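Gukow, Slowly: A Morning with Rhona Geddes and Seung-woo Han

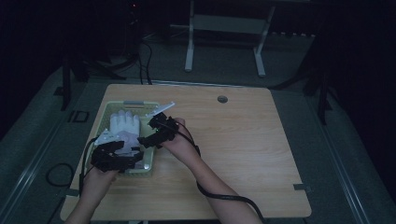 6 min read

I'd been playing Gukow for nine days straight before I met the people who made it, and I'd got to the stage where I was humming a drone in the shower, which my neighbors will tell you is no way to hum. So when Rhona Geddes opened the door I told her that before I'd even taken my coat off. She laughed and called up the stairs to Seung-woo Han that there was another one.

The record is their second as a duo. The first, Misten, came out on a cassette run of 80 and was gone before most of us had heard of it. It was all harmonium and tape hiss, very pretty, a little polite. Gukow is a much stranger animal. It has four long pieces, the longest of them 46 minutes, and for whole stretches you'd swear the thing had stopped if it weren't for something low and grainy turning over underneath.

"That's the organ," Rhona says, pouring coffee. "Well, it's the bellows. I got more interested in the bellows than the pipes. You can hear the thing trying to breathe before there's any note at all, and I kept cutting the notes out and keeping the breath."

She grew up playing in church, badly by her own account, and quit at fifteen to play bass in a band she won't name for me (I asked three times). Seung-woo came from the other end. He studied cello, got very good at it, and then spent his late twenties trying to forget most of what he'd been taught about vibrato.

"I had a teacher who said a straight tone was a dead tone," he says. "I thought about that a lot. I thought, okay, let me hear what dead sounds like for half an hour. And I loved it!"

They met through Ailsa Moncrieff, who ran a listening night above a print shop and put the two of them on the same bill because both had asked for the late slot. Rhona went first. Seung-woo was supposed to start after a break, but he liked where she'd ended up, so he just sat down and joined in on her last chord. They played for another hour. There were 25 people in the room at the start and, Rhona says cheerfully, fewer at the end.

I wanted to know how you write a piece like "Domański," the one that opens side two and the one I keep going back to. It starts with a single cello harmonic that wobbles a bit, finds its footing, and then gets swallowed so gradually by the organ that I've never once caught the moment it goes. Do they score it? Do they just play and hope?

"There's a page," Seung-woo says. He goes off to find it and comes back with a sheet of graph paper with one pencil line on it, going up and then not going up. Next to the line, in Rhona's handwriting, it says DON'T HELP.

"He kept helping," she says. "I'd be getting quieter and he'd hear a gap and fill it. He's a very kind player. I needed him to be less kind."

"I practiced being rude," he says.

The recording itself took most of a winter. Lewis Tosh engineered it, and the two of them talk about him with the sort of fondness people usually keep for a good dentist. He put microphones in places they wouldn't have dreamed of, including one inside the organ bench, and he wouldn't let them listen back on the same day they'd played. By March they had 483 takes and fragments on a drive, plenty of them less than a minute long, and no album.

"I panicked a bit there," Rhona admits. "I'd started labeling things with just the hour. 'Ten past four, good.' Good how? Good why? I couldn't tell you."

Lewis's answer was to have them each pick their favorites alone and bring in a list. The lists had almost nothing in common. So they started laying her choices over his, without matching the keys or fixing the tuning, and that's most of what you hear on the finished record. The sour, shimmering patch a third of the way through the title track, the one the reviews keep bringing up? Two takes from different months, a hair apart in pitch, left alone.

I'd assumed that part was a synthesizer. I said so, and Seung-woo looked delighted.

It's out on Sudano, the label Ailsa Lamont runs, and she asked for only one change. She wanted the last piece to be longer. "I've never had that note before," Rhona says. "Normally it's, could you maybe think about an edit. She said it ended just as she was getting comfortable." They gave her seven more minutes, and I think she was right – the ending now goes so far past where you expect it that you stop waiting and just sit in it.

Playing it live is the next puzzle. The organ isn't going anywhere, obviously, and neither of them wants to stand behind a laptop pressing go. For now Rhona is working with a pump harmonium and a pair of old reel-to-reels, and they've done it once, for friends, with the lights down and the windows open. A bus idled outside for the whole quiet section.

"It was in tune," Seung-woo says. "Almost."

Rhona says she's thought about asking for the timetable.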